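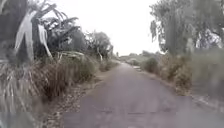
Figure 1. Path surface with darker marks across the lower part, under overcast sky.

Drainage and Edge Wear on a Narrow Rural Lane
Project report by Elba Acuña
Supervisor: Séverine Lecomte

1. Purpose

Narrow lanes without curbs shed rainwater straight onto the verge. Where the verge has built up higher than the pavement, water stays on the surface and works into the seams. The Grivley lane was chosen for this project as it carries little traffic, so wear from vehicles could be treated as minor. The aim was to find out whether verge height or tree cover is the better predictor of slow drainage.

2. Method

The lane was divided into 12 sections of equal length, numbered from the Skastolo end. Verge height was measured against the pavement edge with a straightedge and steel rule, on both sides, at the midpoint of each section. Cross slope was read with a digital level. Tree cover was scored from 0 (open) to 3 (closed canopy).

For the drainage test, 1000 ml of water was poured at the centerline and timed until no standing water remained. Each section was tested three times and the median was kept. All tests were done before noon in dry weather. Two sections were repeated in December to check the effect of leaf litter, which had been swept off before the first round.

Halász's method for scoring surface cracks was used in a shortened form. The full version needs a core sample, and permission for coring was not requested.

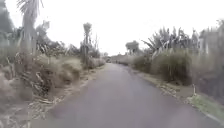 Figure 2. Unmarked pavement with unmown verges on both sides.

3. Results

Verge height explained most of the variation. Sections where the verge stood above the pavement on both sides drained slowest, whatever the tree score. Sections with a raised verge on one side only drained normally if the cross slope fell toward the open side - section 7 is the exception, and a shallow dip at its centerline probably accounts for it.

Tree cover had a weak effect in the swept condition. In the December repeats both sections drained more slowly, but two sections are too few to separate leaf litter from lower temperature.

Crack scores were higher in the slow sections. The shortened method does not record crack depth, so this should be read as an association only.

4. Sources of error

The end point of the drainage test was judged by eye. The level was recalibrated after section 4 and the earlier readings were taken again. Verge height at a single midpoint misses local gaps, and at least one gap in section 9 clearly let water out. The Drinik spreadsheet template rounded slope to one decimal place; the raw values are in Appendix B.

5. Further work

Measure verge height at three points per section, and repeat the drainage test after the verges have been cut back.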